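Hestance T-bar key and jewellery stand, black
Reviewed 2025-09-16

The Hestance is a small T-shaped stand on an oval tray, sold for keys, rings and light chains. I bought mine from Tovbridge in April and have used it daily at home.

Assembly takes 2 minutes. The post screws into the centre of the tray and the bar fits on top. No tools needed, but do the post up firmly or the bar will creep round when you lift something off one end.

The pegs hang from the underside of the bar and are short. A single key on a ring is fine. A full bunch tends to slide off if the stand is knocked. Small carabiners hang well provided the gate is turned away from the peg; larger ones foul the neighbouring peg, as the spacing is tight.

The raised rim of the tray is the best part of the design. Coins and loose rings stay put, and the oval shape takes up little depth on a shelf. The black finish shows dust within a day or so and wipes clean with a damp cloth.

Stability: I loaded one end of the bar until the tray lifted. It went at 894 g, well beyond any set of keys I own. The cheaper Vurnholm stand tipped at 72 g in the same test and went back to the shop.

Faults: the instruction sheet has the bar drawn the wrong way round, and spare pegs are not sold separately.

Recommended for light items. For heavy bunches, buy a wall rack.
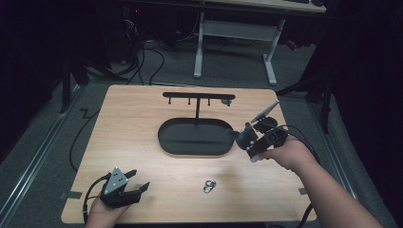
The stand on a wooden tabletop, with a small carabiner in front of the tray.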